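In Defense of the Crowded Counter

Every few years the empty kitchen comes back into fashion. You know the kind I mean, the bare stone with one lemon on it, and the toaster shut away in what the builders have started calling an appliance garage. My friend Abbas Parsa put one in last October, and I'll admit it is a handsome piece of cabinetry. I'll also say that the last time I stayed there, making a slice of toast meant opening a door, sliding out a shelf, hunting for an outlet and then putting the whole business back again while the butter went hard on me.

I have come to believe, over a good many breakfasts, that a counter ought to be allowed to look like somebody eats there.

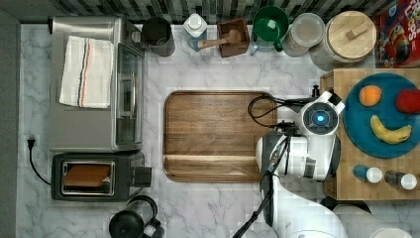 Page last changed: Wed 12 February

Give me the toaster out in the open with the bread already in it, even if the plug hasn't made it to the wall yet. Give me a striped towel folded on top of the toaster oven, a little crooked, because that is where a hand goes looking for a towel. (Please do move it before you turn the oven on! I have scorched one good towel in my life and I still miss it.) Canisters can stand along the tile at the back, where you can reach them without thinking, and if the wooden box among them hasn't found its purpose, well, give it a month.

The people who sell us emptiness would like us to pay for it, too. Manouchehr Shokri, who fitted kitchens for Urkico before going out on his own, once priced a set of hidden cabinets for me at about 4,000 dollars, and then very kindly talked me out of them over coffee. His view was that most folks need one clear patch of counter, big enough for a cutting board and two elbows, and that everything else can crowd in as close as it likes. I've repeated that advice so often that my sister thinks it's mine.

The patch does matter, and I don't want to be taken for a champion of mess. You have to be able to set down a hot pan. You have to be able to chop an onion without the knife handle knocking into the kettle. But a patch is a modest thing, and you can keep it clear by being a bit stubborn about it, pushing the cereal down to one end and the plates to the other.
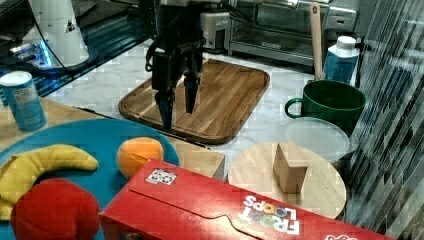 Striped cutting board at the toaster oven, with the toy fruit on its teal plate and the Froot Loops laid flat.

I'm fond of play food on a real plate, I must say. A banana, an apple and something round and orange that could pass for a peach will cheer up a pale stretch of marble as well as any vase, and they never draw fruit flies. Any child who comes through a kitchen like that will know right away that the counter is partly theirs, and I can't think of a better thing for a counter to say.

So if you are standing in a showroom this winter, being shown a door that hides your toaster, ask where you'd put the bread down while you opened it. Abbas, I'm sorry to say, still uses the windowsill.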